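Search this site Search

Teaching a robot to tidy string, and other ways to spend a Thursday

Last updated: May
Reading time: 5 minutes

I have now spent the best part of a month moving a robot arm around by remote control, and I can report that it makes you very bad at picking up your own keys. You reach for them, stop a few inches short, and wait for something to catch up.

The job, as it was put to me, is simple. We want the arm to learn to pick up cables and bits of rope and drop them in a basket. To learn, it needs to see the thing done properly, many times over, by a person who knows how. In the absence of such a person they got me.

I drive it with a pair of hand controls that Bremier sold us, along with a manual which begins at chapter two. I move my hand, the arm moves its own, and everything gets recorded: where the joints were, what the cameras saw, when the fingers closed. A go that comes out well is kept and goes into the training set. One that comes out badly is kept as well, in a folder called Asfaw, after the village where I once got lost for a whole afternoon. I did not choose the name. Chibuzor Ajayi chose the name, and he has a long memory.

The plan asks for 700 good ones. On my best day I managed 56, and went home feeling like an athlete.

Rope is a horrible thing to practise on. A cup stays the shape of a cup. You pinch a rope in the middle and both ends go off and have ideas. Lift one loop and you find it has brought a friend. I asked early on whether we might begin with something easier, a nice block for instance, and was told that blocks were done, everyone had done blocks.

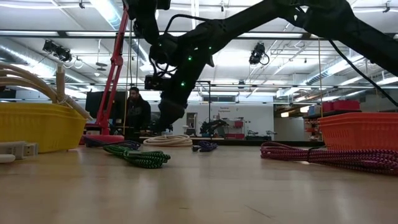
The part I hadn't expected was how much my own habits would matter. After the first 30 good goes we trained a rough version, just to see, and let it have a try. It came down over the rope, paused, drifted a little to the left, paused again, and went in. Chibuzor asked why it kept doing the little drift. I said I had no idea. Then he played back my recordings, and there I was, drifting to the left every single time, like somebody parking a caravan.

So the robot had learnt perfectly well. It had learnt me.

We tried moving the arm by hand after that, with the motors slackened off so you can take hold of the wrist and lead it about. It feels far more natural, rather like teaching a large and patient relative to dance. The trouble is that your own arms end up in all the camera views, and the robot will not have your arms there when it works alone. We did a morning of it and went back to the hand controls. My shoulders were grateful — the rest of me was sulking.

I do have some advice for anyone starting out. Do not pause to think with the fingers half closed; it will learn to pause as well, and it won't be thinking. Change where you put the rope between goes, even when you are bored and the same spot is right there in front of you. Stop when you get cross, as crossness comes through in the recordings. There is a stretch from just before lunch that Chibuzor calls the Gasthorpe period (a pub he was once thrown out of), and we have left all of it out.

Next month the whole thing goes over to the Bonduncombe site, where they want it to sort the stuff by thickness. I have asked who will be showing it how. There was a pause, and a slight drift to the left.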